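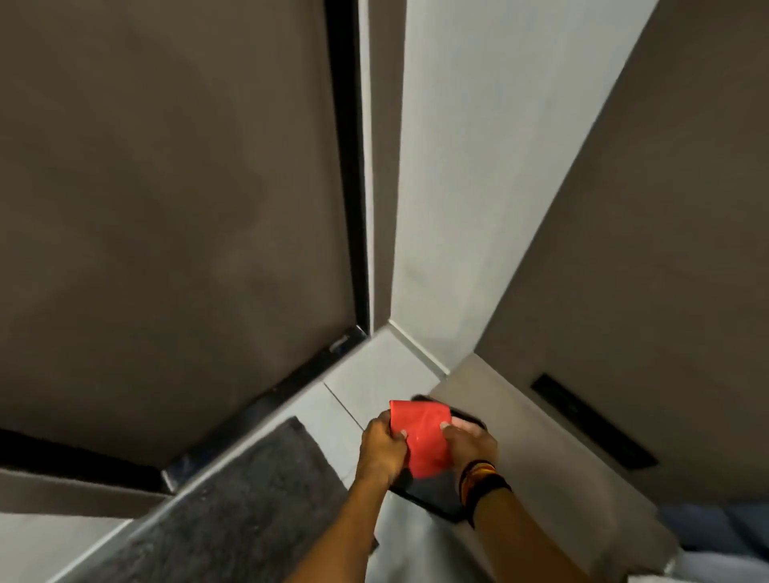 Consuelo Manzano began with the chores. Before she cut any metal for the arm she is building at the Cekeswood workshop, she spent April recording herself doing small jobs by hand, over 200 of them, from a camera worn on her head.

Plastic bags are the hardest. They crumple, they shine, and the fingers hide half of what matters. "A box stays a box," she says. "A bag is a new shape every time."

The arm has a Nalton gearbox and a second-hand motor – it cost her £66 – and so far it can close its grip on a sponge.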